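News > Weather > Interviews

Eleni Vukčević has been reading the rain gauge behind the Dutevell fire station for 22 years, and she still gets excited when she unscrews the cap. "Every morning it's a little surprise!" she told me over coffee. "You think you heard a downpour and there's hardly anything in there. Then a quiet drizzle fills the tube."

She is one of 13 gauge readers in the valley, and their numbers go to Rok Đorđević, the county forecaster in Surwood, who uses them to check what the radar is telling him. I talked to both of them about the ice storm in September, the earliest either of them can remember, and I could have listened all day.

"The trees still had every leaf on," Đorđević said. "That was my worry from the start. Half an inch of ice on a bare branch is one thing. Put it on a maple in full leaf and you're going to lose the maple, and whatever wire runs under it."

He put out the first warning before supper. By midnight 2000 homes were without power, most of them along the Gashi road, and Vukčević was on the phone every hour – reading him the temperature off her porch by flashlight.

"She was the best instrument I had," he said. "The model kept us at 34 degrees. Eleni kept saying 31, 31, 30. So I went with Eleni."

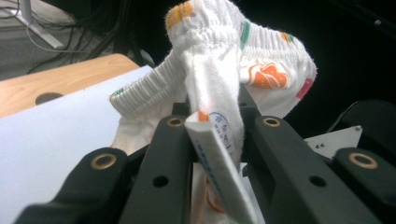
Vukčević laughed when I repeated that to her. She said the porch thermometer came from her father-in-law and that she had checked it in ice water the week before, as she does each fall. "I wasn't guessing! If I say 31, it's 31."

The roads stayed closed for two days, and the school gym took in nine families from the lower end of Gashi. Đorđević drove out once the sand trucks had been through, mostly to look at how thick the ice was on the fences. He measured it with calipers, mile after mile, and he lit up describing it (the north sides were twice as thick as the south).

What he'd like now is more readers, especially up on the ridge, where there's a big gap in his map. Training takes one evening, and he'll come to your house to help pick a spot for the gauge, well clear of trees and roofs.

Vukčević has already talked her neighbor Krum Stojanovska into it. "He called me at six this morning to tell me he had four hundredths of an inch," she said. "I had five."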